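Lurkier Two-Hand Bench Kit

Can a machine clear your table yet? Not the whole table. But it can have a go at the fruit, and we think that's a pretty exciting place to be! The Lurkier kit is a matched pair of five-fingered hands with wrists, forearms and control software, built for labs and shops that want to try real chores at a real table.

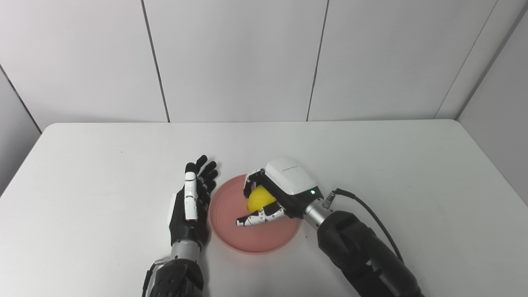

Picking up something round and putting it on a plate sounds like nothing until you try to program it. Round things roll. Plates slide. Our own test list at the Prerncombe workshop has 15 chores on it, from setting out dishes to sorting small parts, and right now we'd call 4 of them dependable. Folding towels is still a mess (we love trying, though).
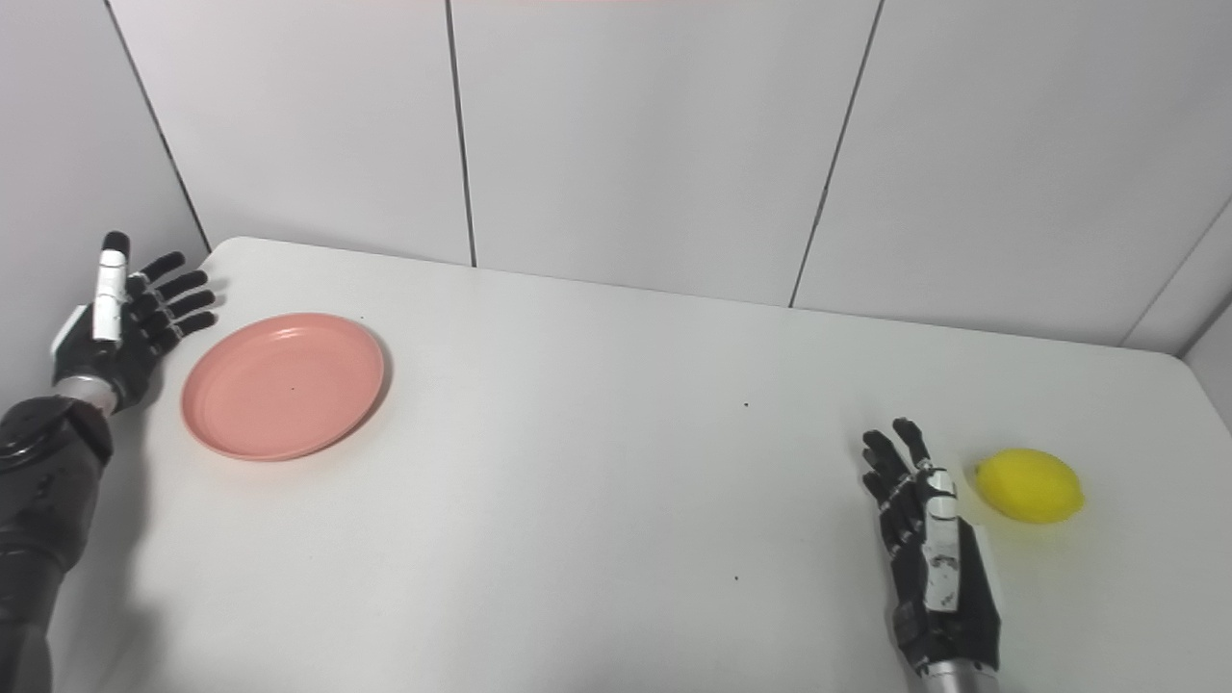

Arumugam wrote to us on Monday that the slow pace bothered him less than the restarts, and that he'd take a hand that fumbles and tries again over a fast one that quits. He'd like to see wet dishes on the list next.
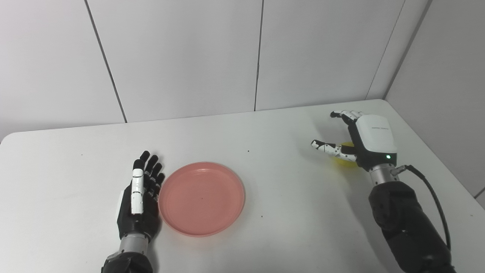
So the new software retries a missed grip without stopping the whole job, and it keeps a log of the last 200 tries so you can see where things went wrong. Wet dishes are on the list too, near the bottom.

In the kit: left and right hands, wrist mounts, cables, power supply, software on a drive.
Part number: 879
Spare fingertips: sold separately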